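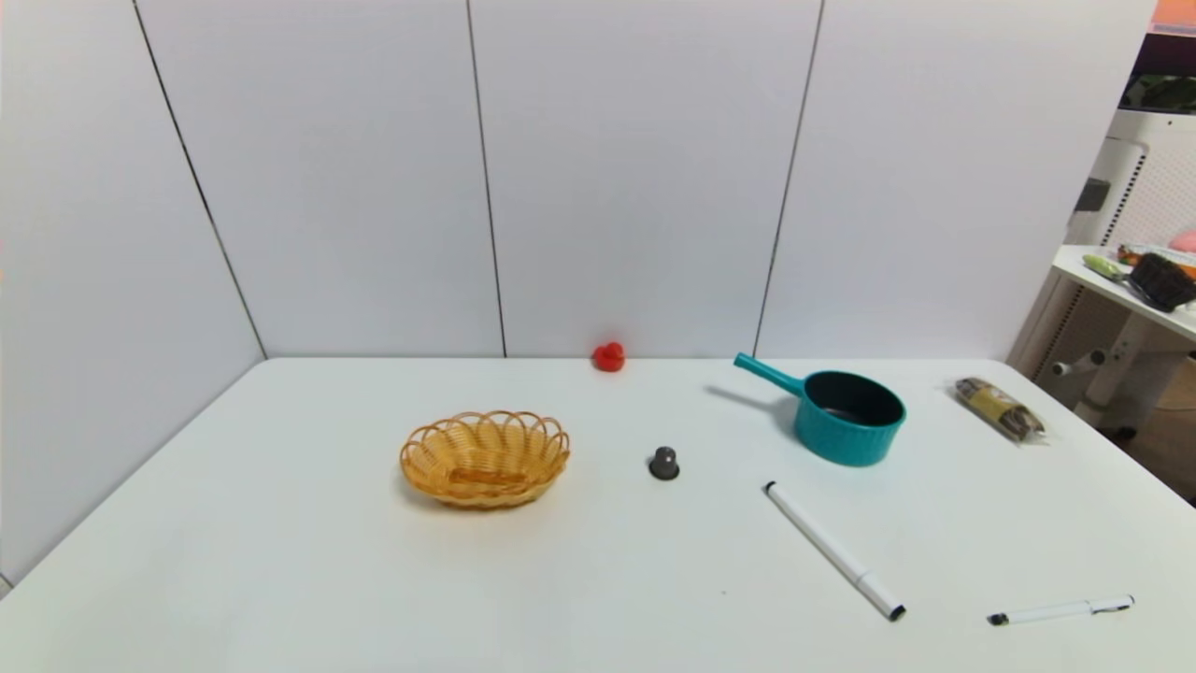 2022-09-17
By the Flerkgate Budget Study Group
12 shares | 3 comments

4. What the county did with its spending cap

Spending caps are popular with nearly everyone who does not have to live under one. The Flerkgate cap, passed in May, limited growth in the general fund to the growth in population plus inflation. Read quickly, it looks strict. Read slowly, it has 24 exemptions, and the county had found a use for most of them before the summer was out.

We coded 859 budget lines from Flerkgate and its neighbor Sturno, which has no cap and has never shown any interest in one. A line was marked "moved" if it left the general fund and turned up in a fee account, a special district or a reserve. In Flerkgate, 191 lines moved. They include road salt, which is now an enterprise, and the county fair, which is now a capital asset.
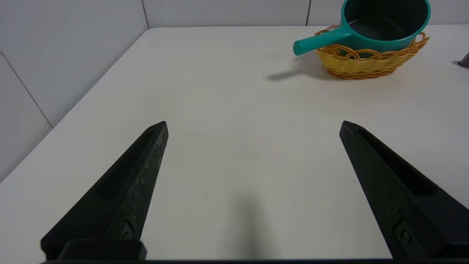 Figure 3. Two black gripper fingers, angled toward each other.

Afridi's test for fiscal displacement asks whether total outlays fall when the capped portion does. In Flerkgate they did not. The general fund shrank on paper and the rest of the ledger grew to make room for it. Sturno, meanwhile, raised spending in the open and was scolded for it in both local papers.

We do not claim that the cap had no effect. Departments did put off small purchases, and the threshold for outside review dropped to $1,000, a sum that catches printer toner and misses the bond schedule entirely. Whether this counts as restraint depends on how one feels about toner.

A fair objection is that Fludcombe adopted a similar rule and held to it. Its rule covers all funds, though, and allows one exemption, for floods. We return to Fludcombe in Section 5 – the comparison is less flattering to our own county than we had hoped. 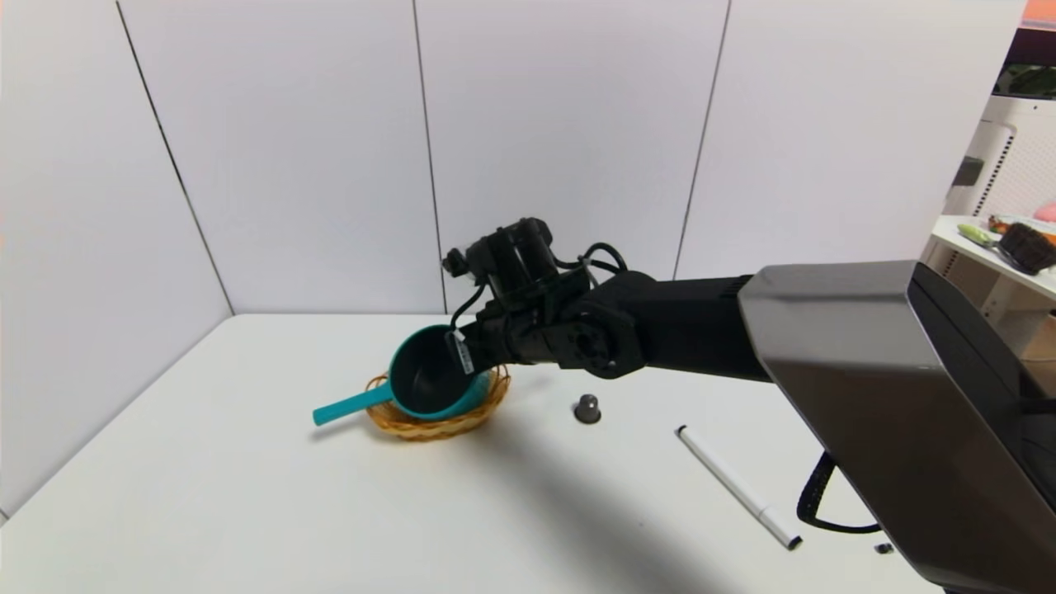
Comments (3)

Sturnoreader: You leave out the fee increases. My permit cost doubled and none of that shows up as a tax, so of course the cap "worked."

capfan: One year of data. Give it time before you bury it.

M.: Is the coding sheet posted anywhere? I'd like to see how you marked the library lines.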